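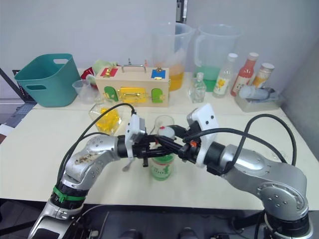 Small bottle with a green label and white cap.

Bottle and can refunds: what changes at the Ternetti counter

Last updated: Sunday, February 25, 2024

The return counter on the ground floor of the Ternetti building has new hours. It is now open Tuesdays and Thursdays from 2 p.m. until the evening staff lock up. The Saturday hours ended in December and will not come back before summer.

Please rinse containers and leave the labels on. The clerk reads the code on the label to work out the refund, and a container without one goes into plain recycling with no money back. Caps can stay on. Crushed cans are fine if the code can still be read.

The limit is 20 containers per person per visit. Larger loads should go to the Kalogeropoulos depot, which has a drive-up lane and takes glass by the crate. The counter does not take milk cartons, paint cans or anything that held motor oil.

Refunds are paid in cash or added to your building account. Laiba Swati keeps the account list, so see her if your name is missing or your unit number has changed. Last year 929 dollars went unclaimed on accounts of people who had moved out. That money has been put toward new bins for the rear hallway, and Dario Mazza will set them out once they are delivered.

Iraklis Liapis is looking for two people to cover the counter while he is away in spring. Shifts are short and paid at the usual rate. Leave a note in his mailbox with the days you can work.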